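We use cookies to remember your settings. Accept | Manage

Grillier Tables: your questions

How long does a table take?
Usually 13 weeks from deposit to delivery. I build them one at a time in my shop in Bralport, so July orders can creep a bit longer (sorry, I do take a week at the lake!).

Can I get a plain brown top?
Sure! It's my favorite, and I'm happy to go matte all over.
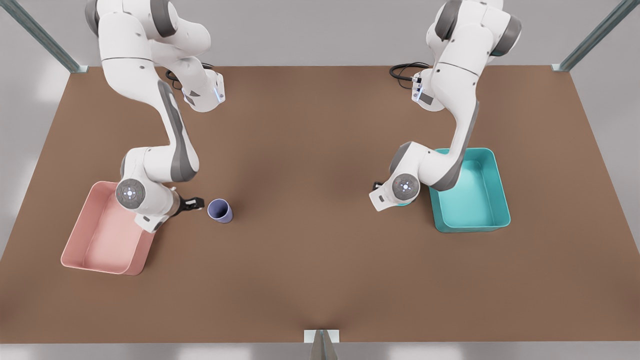

Do you deliver?
Yes, free to Nekmont, and I'll carry it up 2 flights of stairs if you grab the other end.

What if I spill wine on it?
Blot it, don't scrub, then email me if it leaves a mark.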